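Speaker notes, indoor ball games session, Brolbridge play leaders' day, 10/11/18

(Wait for the door to close. Water is under the lectern.)

Hi everybody. Thanks for picking this room over the one with the coffee! I run the after-school sports hour at Flisow, and I've been doing it long enough to have opinions on balls and poles, so that's what you're getting for the next while. Balls first, then poles, then we move the chairs and play.

So, balls. When I started I bought the plain orange kind because that's what a basketball looks like, right? And the big kids were fine with it. The little ones drifted off to the edge of the gym and sat down. Then I got a few printed ones, and I'm telling you, the astronaut ball is the one they run for. Yellow, pebbled rubber, planets and little red stars all over it. Kids who won't throw to each other will throw "the space one" to each other.
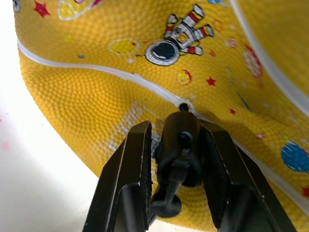
My rule for the under-sevens is grip first, size second, bounce third. Small hands need something to hold on to, and a slick vinyl ball goes straight through them and into somebody's nose. Press your thumb into the rubber when you're shopping. You want a bit of give, about like a ripe orange. If it's rock hard, let some air out before the first session and see how it goes (you can always pump it back up).

Pattern does a job too. I ask them to aim the astronaut at their partner, or find a star before they pass. It gets their eyes on the ball without me yelling "eyes on the ball" all afternoon.

(Pass the two Loloda balls down the rows. Get them back this time!!)

Washing: warm water, dish soap, old towel. Skip the bleach spray, it fades the print and leaves the rubber sort of chalky. I do ours at the end of every month and again in July when everything goes in the closet for the summer.

Okay, poles. Every game on your handout can be played with a bucket on the floor, so if you have no budget, breathe. But if you want a hoop the kids can look up at, you need something to hold it up, and this is where I see people spend their money in the wrong place. They look at the hoop. They look at the net. I look at the joint, where the pole goes into the collar.

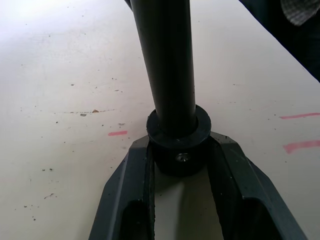
With any stand you're thinking of buying, grab the pole halfway up and wiggle it. A tiny bit of play is okay. If it clunks, walk away. Ask how the collar is held, too. A screw is fine by me as long as you can get a screwdriver onto it without lying on the floor, and I keep one taped inside the lid of the ball bin so it doesn't wander off.

Check the joints before each session. Mine takes me 60 seconds, and I do it while they're changing their shoes. Height goes at what the shortest kid can reach with a decent throw, and the tall ones can take a step back.

Money, seeing as somebody always asks. We had 800 dollars for the whole year from the Workneh fund. I put 100 of that into balls and I'd do the same again.

(If running late, skip the next part.)

Storage. Mesh bag on a hook for the balls, poles lying flat on a shelf. Stand them in a corner and they'll be on the floor by morning.

Right, up you get! Groups of 4, chairs against the wall, one ball to a group. First game is Moon Landing, it's on page two.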